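Looking for a new colleague since December

11 February 2023

In our small office at Hofstetter we search for a bookkeeper since before Christmas. I did not think it would be so difficult. Two years ago we had 15 letters for one place, and now we received three, and one of them was for a different job.

The pay is not bad, I think. My boss has even added 300 francs a month in January, but the big firms in town, like Rudier, can simply offer more. They also let people work from home, and with us this is possible only one day in the week.
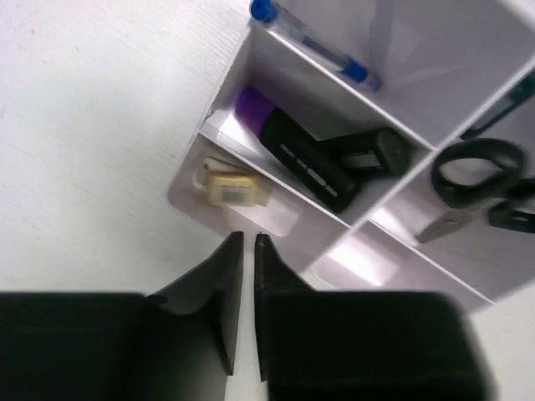 Urs Thaler wrote to me after my last post that small firms ask for too much. In his opinion an advert with 12 requirements frightens exactly the people who would stay for a long time. I have read our advert again and I must say he is right. We wanted three languages, and in the daily work I use one.

So we have made it shorter, and it will be in the local paper next week. Until then I do the invoices in the evening.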